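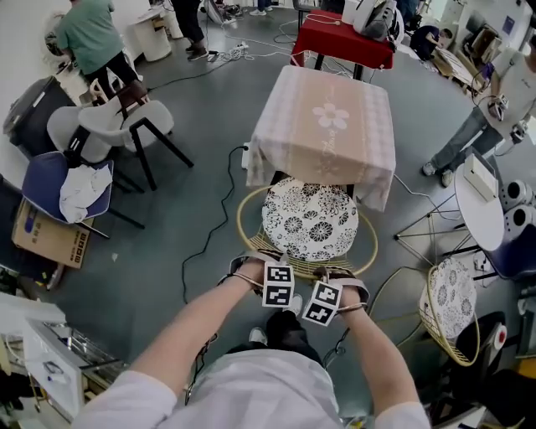

Brastdale furniture swap fills the hall for a second year

Nov 11, 2020

The chairs came first. By the time the doors opened at the Vinine hall in Brastdale, there was already a cluster of seats along one wall, and the little tables were going in wherever a patch of gray floor was free. The furniture swap is back, and it is bigger, brighter and a good deal more colorful than it was last time!

The idea is simple. You bring a piece of furniture you no longer have room for, you get a ticket, and you take home something another household has finished with. Small things are the heart of it: stools, side tables, dining chairs, shelf units, carts, cushions and table linens. Last year's swap moved 300 pieces. This year the sign-up sheet closed at 390, and a few people who had missed the deadline were still calling the hall to ask if there was space for one more chair (there was, as long as it was a small one).

Setting up is half the fun. There are cables to run, tables to dress, and a lot of picking things up and putting them down again a foot to the left. One early favorite is a round rattan stool with a gold-colored metal ring frame and a white cushion printed with black flowers that look a lot like chrysanthemums. It's the kind of piece that could sit beside a bathtub, under a plant or at the end of a bed, and it looks great next to the small square table in its pink-and-white checkered cloth. A second small table has gone red, and between the two of them that part of the room is downright cheerful.

Fans of plainer furniture have plenty to choose from too. A pair of white shell chairs with black legs are standing together, one of them with a brown cushion, and there is a navy blue chair close by that would suit a desk or a hallway. White shelving and a low wooden cart are in the room as well. Carts went very fast last year, so anyone hoping for one should plan on an early start.

The mending corner, run by the Dulier upholstery workshop, is new. Bring a loose seat, a flat cushion or a wobbly leg and they will show you how to fix it, with basic supplies included in the price of your ticket. Bigger jobs, such as recaning a full chair back, can be booked for a later date at the workshop. Dulier has also put together a one-page sheet on caring for rattan and cane: keep it away from radiators, dust it with a soft brush, and wipe it with a barely damp cloth when it starts to look tired. Copies are free at the door.

Wróbel, the bakery across the street, is making poppy seed rolls and plum cake to go, and will be selling coffee from its side window for the whole of the swap. Please finish food and drinks outside, as there are a lot of pale cushions in the hall.

Tickets are $6 per household, whether you bring one piece or four. Items should be clean, dry and sturdy enough to use, and light enough for two people to carry. Mattresses, large sofas and electrical appliances can't be accepted. Entry is by time slot to keep the hall from getting crowded, and face coverings are required indoors. If your slot doesn't work out, the desk can usually move you to a later one.

Money from tickets goes toward new stacking tables for the hall, which cost some $1000 for the full set. The old ones have served every rummage sale and birthday party in Brastdale for longer than most of us can remember, and they have earned a rest.

Anything still without a home when the swap closes will be stored at the Dulier workshop and offered again at the outdoor sale in June. Parking is behind the hall, with two loading bays kept open for drop-offs. Bring a blanket for the back seat and some rope for the trunk, and measure that empty corner before you leave the house!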